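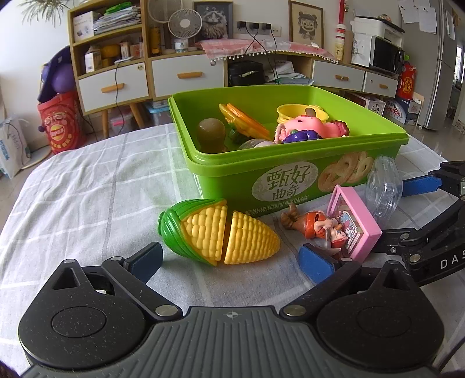 The year I stopped buying toys (and what I learned about my cupboards)

I grew up in a house with one toy box. It lived under the stairs, it smelled faintly of crayons, and when the lid wouldn't shut something had to go to a cousin. My own house, until last April, had toys in the bath, toys in the bread bin and a plastic giraffe wedged behind the boiler. So when a friend told me about toy libraries over a cup of tea I was half listening and half picking a jigsaw piece out of my slipper.

A toy library is what it sounds like. You join, you borrow, you bring it all back and you swap it for something else. Ours is in Adeyemi, which used to be a shoe shop and still has the little slanted mirrors at ankle height. Membership is two pounds a month and you can take seven toys at a time. Seven! I thought that sounded stingy. By the second visit I was struggling to get to five.

My daughter is three and took to it straight away. My son is six and was appalled. He wanted to know who else had touched the marble run, and whether they'd had a cold. (Fair question. Things get wiped down between loans, and the soft toys go through a hot wash.) He came round when he found out that a marble run can be followed by a different, bigger marble run.

The thing I'd got completely wrong was what they'd like. Left to myself in a shop I buy things with batteries. Given a free choice, mine go for play food every single time. We have borrowed the fruit set so often that I know it better than my own fruit bowl.

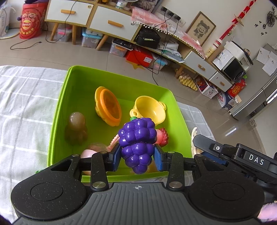 Grapes, as served at most of our teatimes.

I rang a few other places for this piece, mainly to find out if we were typical, and I ended up on the phone for most of an afternoon. Koltano runs out of the back of a community café and has 1592 items on its shelves, all with a hand-written luggage label. The woman who looks after the catalogue told me that the jigsaws are the biggest headache, as you'd imagine, and that she now has a drawer of orphan pieces she can't bring herself to throw out. I asked how many puzzles come home complete. She laughed for quite a long time.

Stadis does things differently. There you borrow by the tub, all mixed up, and you don't choose what's inside. I was dubious about that, but I can see the appeal. Children don't sort toys by theme, adults do. Mine would happily run a vet's surgery with a train, two spoons and a sock.
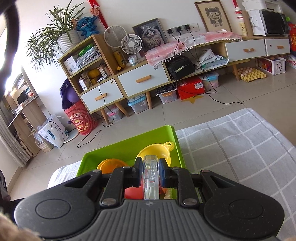

A funnel will keep a small person busy for ages.

There are annoyances, and I'd be fibbing if I left them out. You do have to count everything back in, usually at ten past eight with your coat on. Opening hours are peculiar. We once had a full-on doorstep meltdown over returning a wooden hedgehog, and I very nearly gave in and offered to buy it. And if you've got grandparents who show love by post, you'll still get parcels. I've started suggesting swimming lessons. It has worked once.

But the front room! I can see the skirting board. We keep one shelf of proper favourites that belong to the children for good, and the rest comes and goes. I've spent less on toys this year than I used to spend in a single December, and I've met more of my neighbours in the old shoe shop than I had in four years of living on the street.

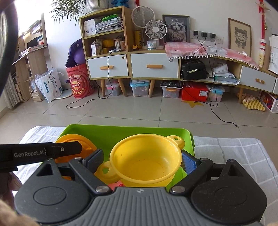 Pots and bowls are always worth borrowing.

If you fancy trying it, ask at your nearest children's centre or the ordinary library, as they tend to know who's lending what. Go without the kids the first time if you can, just to have a look round. Dorkance, a newer one on the coast, lets you borrow for a fortnight before you pay anything, so it's worth asking whether yours does the same. Take a big sturdy bag. Take two if you're after the marble run.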